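Two Arms and a Closet Full of Shirts: Talking With the Maker of the Stirkard Kit

August 3, 2018
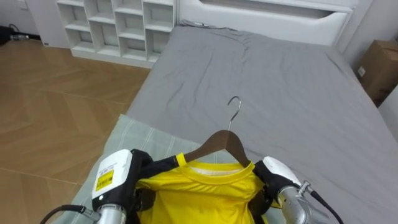 Clothes were never the plan, according to the founder of Stirkard, which sells a two-arm kit for handling garments. The first version was meant for sorting small parts. A customer asked if it could put a shirt on a hanger, and the answer took most of a year.

"I said yes on the phone," she says. "Then I went home and watched my own hands do it. You hold the hanger, you hold the collar, you let go of one and catch the other. It's a lot of small moves that I had never thought about."

The kit comes with two arms, two grippers, a head camera, a controller and the mounting plates. Buyers supply the stand and the computer. Setup is supposed to take an afternoon. I asked if that was true.

"For someone who has bolted down an arm before, yes. For everyone else I'd say plan on a weekend. The cables are what slow people down. They need slack at the wrist, and people tie them too short."

She spent most of our talk on the fingers. Bare plastic slid on smooth fabric, and hard rubber left marks on thin knits. The covered fingers sold now came from Imeck, a small supplier that also makes parts for sewing machines. They wear out, and a replacement set has to be ordered.

"We went through 3 kinds of covering," she says. "One of them was great for a month and then went shiny. After that it couldn't hold a T-shirt at all."

T-shirts are harder than dress shirts, she says. A dress shirt opens down the front, so the hanger goes in from the side. With a T-shirt the hanger has to pass through the neck or come up from the hem, and a tight collar can catch on the end of the wood. Her advice to new owners is to begin with a wide hanger and a loose shirt, then work down.

The company keeps a log of every attempt made on its own test kits. The latest round covered 612 tries with short-sleeved shirts, and more than 400 of them ended with the shirt hanging by both shoulders.

"That's fine for a lab. It isn't fine for a laundry," she says. "A laundry would send it back, and I would too. We tell people that before they pay."

Most of the kits go to schools and research groups. A repair shop called Pomier handles service, and a broken gripper usually comes back in 2 weeks. I had heard complaints about that wait from one owner, and I passed them along. She agreed it was long and said spare grippers would be sold separately starting in September.

The other complaint I hear is about the software. The kit ships with a program called Adomaitis, which records what the arms do and plays it back. It works, but the menus are crowded, and the manual skips over how to pause a recording. She took notes while I talked about this.

"The manual was written by the people who wrote the program," she says. "They knew where the pause button was."

Pants are next on her list, and after that, anything with a zipper. Fitted sheets have come up in customer emails, and so far she has said no to all of them.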